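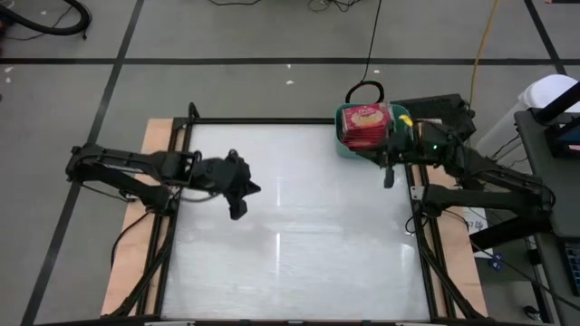 Wendy Hulme wrote in July that two passes took the pencil marks off her sewing table and left the shine alone, but that she wished the bottle came with a second cloth. It does now.

Branance Cleaner for Gloss White Tops
Made by Stollmont
31 fl oz bottle with trigger sprayer and two Ivonach cloths
In stock

Branance is a liquid cleaner for white work tops with a gloss finish. It removes pencil, finger marks, light ink, rubber scuffs and the gray film that builds up where people rest their arms. It contains no wax and no silicone, so paint, glue and tape will still stick to the surface afterward.

It is sold ready to use. Do not dilute it.

Suitable for
Gloss laminate
Gloss painted wood that has cured for at least 90 days
Powder-coated metal
Glazed tile
Melamine shelving and drawer fronts

Not suitable for
Oiled or waxed wood
Unsealed stone
Acrylic sheet, which may haze
Computer and phone screens
Matte finishes. The cleaner won't harm most of them, but rubbing can leave shiny patches.

If you don't know what your top is made of, test a spot on the underside or at a back corner. Leave it for an hour and check it in daylight.

How to use
Clear the surface and brush off grit. Grit under a cloth is the usual cause of fine scratches on white gloss.
Spray lightly from a foot away. For large tops, work in sections the width of your reach.
Wait 90 seconds.
Wipe with the gray Ivonach cloth, folded in four. Turn to a clean side when it starts to drag.
Buff with the white cloth, which should be dry.

Old marks may need a second application. Permanent marker on laminate usually fades to a pale shadow on the first pass and goes on the next. Marker that has soaked into a chip or a cut edge will stay there.

Do not use scouring pads or melamine sponges with Branance. They dull the gloss, and the dull area picks up dirt faster than the rest of the top. We get more letters about this than about anything else, usually after the fact. A dulled patch can't be brought back with a cleaner.

Scent
Two versions are available. Plain has no added scent. Tang has a light grapefruit smell that lasts for a few minutes after wiping. The cleaning formula is the same in both. If you are ordering for a classroom or a shared studio, we suggest Plain.

The cloths
Ivonach cloths are a short-pile microfiber with a stitched hem. Wash them warm, without fabric softener, and keep them away from cotton towels in the dryer or they will collect lint. We test each batch through 47 washes. The gray cloth darkens with use, and this has no effect on how it works.
Spare cloths are sold in pairs.

Coverage
One bottle does more than 31 full cleanings of a six-foot table at normal use. Tops used for charcoal or graphite work will go through it faster.

Storage
Keep the bottle upright and above freezing. If it has frozen, let it thaw at room temperature and shake it well. Cloudiness clears within a day. Turn the nozzle to Off before putting it in a drawer or a tool bag.
An unopened bottle keeps for 2 years. The batch code is printed on the base.

Safety
Avoid contact with eyes. Rinse with water if it happens, and see a doctor if the irritation continues. Keep away from children and pets. Do not mix with bleach or any other cleaner. Rinse the surface with clean water before using it to prepare food.

Refills
A one-gallon refill jug is available in Plain only. It ships with a screw-on spout that fits the neck of the bottle. Please keep the original sprayer, as the jug does not include one.

Returns
Unopened bottles can be returned for a full refund, less shipping. If a sprayer arrives cracked or won't prime, tell us the batch code and we will send a new one. There is no need to return the old one.

Related items
Ivonach cloths, pair
Branance refill, one gallon
Stollmont bench brush, soft bristle
Replacement trigger sprayer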